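Loseden Zip-Top Storage Bags, Medium, Box of 300

Item no. 2447
Sold by the box. Case of 8 boxes also available.

Overview

The Loseden medium is a reclosable clear bag for parts, paperwork, samples and small retail items. It is the bag most of our customers start with, and it fits the bins and shelf baskets most stockrooms already have. The bag is flat, with no gusset, and has a single press-to-close seal across the top.

The film is low-density polyethylene. It stays flexible in an unheated storeroom and does not crackle much when handled. You can read a packing slip or a part label through it without opening the bag.

What it holds

Customers use this size for hardware kits, cable ends, spare keys, folded instruction sheets, seed packets, craft supplies and returned items waiting to be inspected. It will take a half-letter sheet flat. It will not take a full letter sheet without a fold – for that, order the large.

Sharp items such as wood screws and cut wire can work through the film if the bag is dropped or packed tightly. Use the Loseden Heavy for those. The Heavy has the same outside dimensions, so it can share a bin with the standard bag.

Closing the bag

Lay the bag flat and press the seal between thumb and finger, starting at one side and moving to the other. Leave the last inch open, push the extra air out with your palm, then close it. A bag that is overfilled will close but may open again at the center. If the two halves of the seal bow apart when the bag is standing up, take something out or go up a size.

Dust and fine powder in the track are the usual cause of a seal that will not hold. Wipe the track with a dry cloth. Do not use oil or spray lubricant on it.

Labeling

The standard bag has no write-on panel. Permanent marker will stay on the film but can rub off on bags that are handled every day. Paper labels stick well if the bag is clean. Put the label low on the bag so it does not wrinkle when the top is opened. The version with a white write-on block is a separate item and ships from the same warehouse.

Storing bags on a shelf or in a basket

Keep the unused bags in their box, away from direct sun. Film left in a bright window for a season turns stiff and slightly cloudy.

Filled bags can be laid flat in a stack or filed upright in a basket. Filing upright is quicker to search, and a basket with open sides lets you see what is there. Do not file them so tightly that you have to pull by the seal. Divided wire racks work well for sorting by order or by date. The Abbasi wire rack and basket inserts are listed on their own page and are priced separately.

Food and medical use

The standard bag is sold for general storage only. We do not offer it for food contact, and it is not sterile. Please ask before ordering if you need either.

Ordering

Boxes ship from our Lasenport warehouse. Orders placed before 3 p.m. leave the same day, Monday through Friday. Case orders may arrive in two shipments. Boxes are plain brown with the item number on the short end, so they can be shelved end-out.

If you have ordered the older Luvum bag from us, this one replaces it. The outside size is unchanged. The seal is a little wider and takes slightly more pressure to close. Leftover Luvum stock can be mixed with the new bags, though the two do not stack evenly because of the seal.

Returns

Unopened boxes can be returned within 60 days. Opened boxes can be returned only if the bags are faulty. Send two or three of the bags with your note, with the box code from the bottom flap, and we will check the rest of that run. We do not need the whole box back.

Color and film thickness may vary slightly from one run to the next. If you need bags from a single run, say so in the order notes and we will match the codes when stock allows.
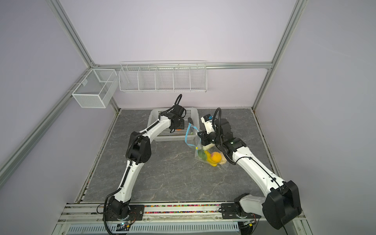
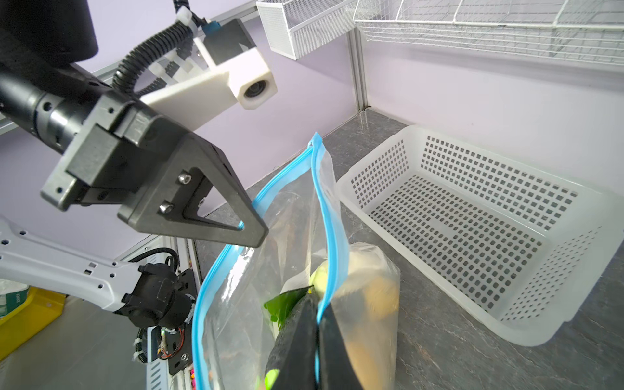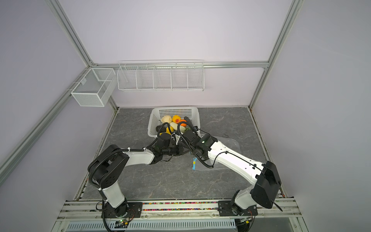

Page by Yhon Arboleda, product listings
Last updated August 2018

Related items

Loseden Small, box of 300
Loseden Large, box of 300
Loseden Heavy, medium
Loseden Medium with write-on block
Abbasi divided wire rack
Abbasi basket inserts

The Large is on back order until September. Orders for it are being accepted now and will be filled in the order received.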